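Ballavex Air Monitor – Set-up Guide
Section 4: Placing a Monitor Near a Permitted Emission Source

This section applies to participants in the Stirnier community air network who have received a monitor, a mounting bracket and a site form. Complete Section 3 (Charging and Registration) before you begin.

4.1 Choosing the location

1. Select a position at least 10 feet from any dryer vent, grill, chimney or idling vehicle.
2. Confirm that air can move freely on at least three sides of the position.
3. Measure the distance to the nearest public road. If it is less than 200 feet, check the box marked "Roadside" on the site form.
4. Obtain written permission from the property owner. Tenants must attach a copy to the form.

Note: Monitors assigned to the Prado boundary line follow a separate spacing plan. Contact the network office before changing any position on that line.

4.2 Mounting and starting the monitor

1. Fix the bracket to a post or wall with the screws supplied.
2. Slide the monitor down onto the bracket until it clicks. The air inlet must face the ground.
3. Hold the power button until the light turns green.
4. Enter the site number in the Bredov reporting page and select "Begin record."
5. Leave the monitor in place for 264 hours before submitting the first record. Shorter records will be returned.

Caution: Do not mount the monitor on a utility pole or on any fence belonging to the permitted facility.

Caution: Do not cover the inlet during rain. The housing is weatherproof – a cover will distort the readings.

4.3 Submitting records for a public comment period

1. Download the full record. Do not remove high or low values.
2. Attach the site form and the property owner's permission.
3. Add a statement of no more than 600 words describing odors, dust or smoke noticed during the record. 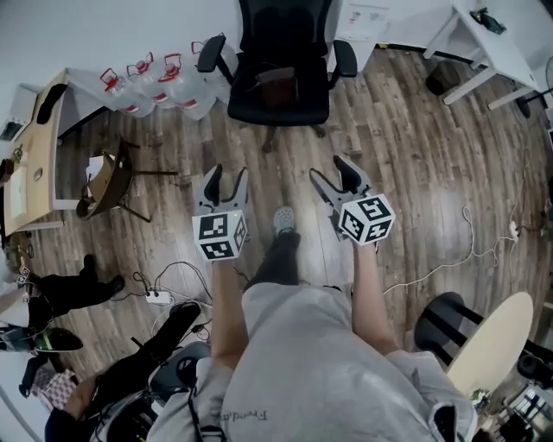
Can a record be submitted after the comment period has closed?
Late records are kept in the network archive and may be used in the next permit review, but they are not forwarded as part of the current comment file.

4. Keep a copy of all documents until the permit decision is published.

Note: Site forms issued before December are no longer accepted. Use the form dated 2 February 2025.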